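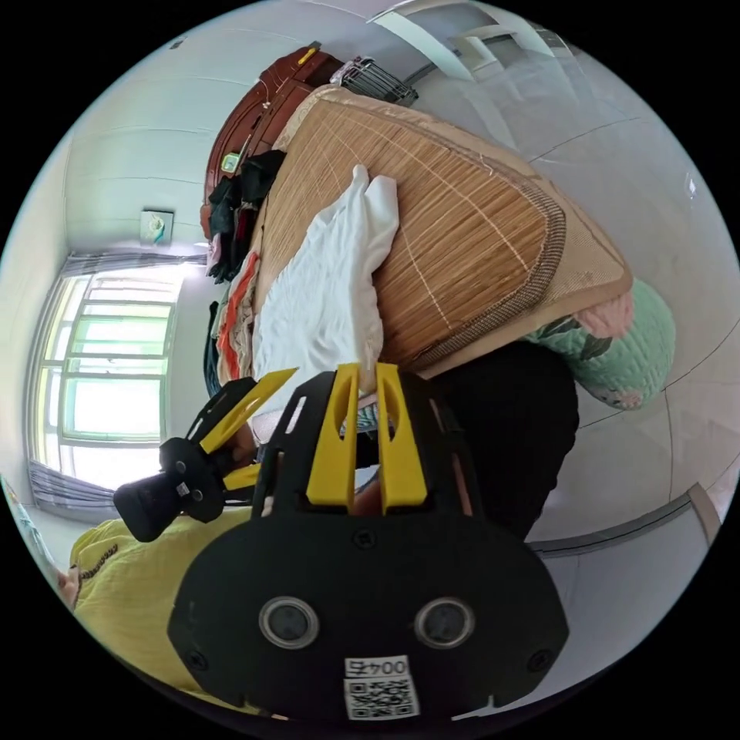

Search this site Go

Progress note to Draltex, 6 May 2021

Bedrooms nearly there. Bamboo mats now on the beds in the Vetau house, quilted pillows to go with them. Still clothes and odd linen to fold and put away, doing that this week. Spend so far 400 of the 800, mostly mats. Pireck delivery came short – 3 pillows missing, have chased twice. Hodžić rooms not started, waiting on keys. Would like to move 50 from transport to bedding if thats ok with you. Full reciepts to follow, next report October.

Yabsira Feyisa

Comments
Are the mats ok in winter? My mum found hers cold.
Can drop off spare pillowcases if wanted.

Recent
Hodžić rooms – what we need
Bedding list, updated
Thank you from Vetau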